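Print this page
E-mail this page

Minutes of the Members' Meeting, Flirach Community Garden
Posted 20/09/2019 by the Recording Secretary

We use cookies to remember your settings. By staying on this site you accept our cookie notice.

The meeting opened at 7 p.m. in the meeting room on Ccori Street. A quorum was present. The chair asked that phones be turned off.

1. Minutes of the last meeting

The minutes of the July meeting were read. One correction was made: the hose reels were bought from Pliro Supply, and the earlier draft had the wrong vendor. The minutes were approved as corrected.

2. Money report

The balance in the general account is $551. Plot fees for next season are not in this figure. One bill is open, for the repair of the east gate latch. It was approved for payment.

A member asked why the water bill was higher than last summer. The answer was that the drip line on the lower beds ran on the wrong timer setting for part of July. The timer has been reset and a card with the right settings is taped inside the box. There was some talk about putting a lock on the box. No motion was made.

3. Fruit and the fall harvest

The shared trees did well this year except for the pear by the fence, which dropped most of its fruit early. Apples are ready now on the two older trees. Members may pick for their own use up to one bag per visit. Fruit on the ground should go in the compost bin and not be left under the trees. Yellow jackets were a problem last fall and two people were stung.

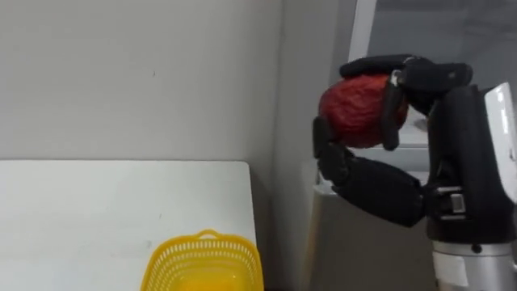
The question of the Ornudel Food Pantry came up again. The pantry will take apples and winter squash but can't take soft fruit or anything cut. They would like drop-offs before noon. It was moved and seconded that the garden send one load each week until the trees are done. The motion carried with no votes against. A sign-up sheet for drivers is on the shed door. Drivers should bring back the empty crates the same day - the pantry has no place to keep them.

4. Plots

There are 16 names on the waiting list. Five plots are expected to open up in the spring. Members giving up a plot are asked to say so in writing before the end of the year, and to clear it down to bare soil. Stakes and cages in good shape can be left behind the shed for others.

Plot markers have faded and some can't be read. Two kinds were looked at, a stamped metal tag and a painted stone. The metal tag was preferred. A price for 200 tags will be brought to the next meeting, which would cover the plots, the shared beds and the tree labels with extras left over.

The rule on plant height was discussed at length. Several members with plots on the north path said that sunflowers and pole beans next door shade them out by midsummer. The present rule says tall plants go "where they will not bother others," and people read that in different ways. It was agreed to draft new wording and post it for comment. Until then the old rule stands.

5. Indoor storage and seed swap

Seed packets, labels and hand tools will come indoors for the winter. Members should write their plot number on anything they want back. Tools need to be clean and dry first. Seeds left from this year go into envelopes with the plant name and the year, and envelopes with no name will be thrown out.

The seed swap will be held in the meeting room after the holidays. Soup was suggested, and there was general agreement, but the sign-up for it was put off.

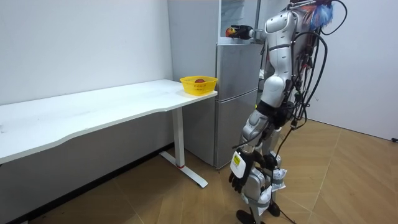
6. Other business

The chipper is due back at the rental yard and someone with a trailer hitch is needed. See the shed door.

A complaint was received about dogs off leash near the lower beds. The sign at the gate will be moved to where it can be seen from the path.

The meeting closed at 8:25 p.m.

Get these minutes by e-mail. Sign up for our newsletter. You can unsubscribe at any time.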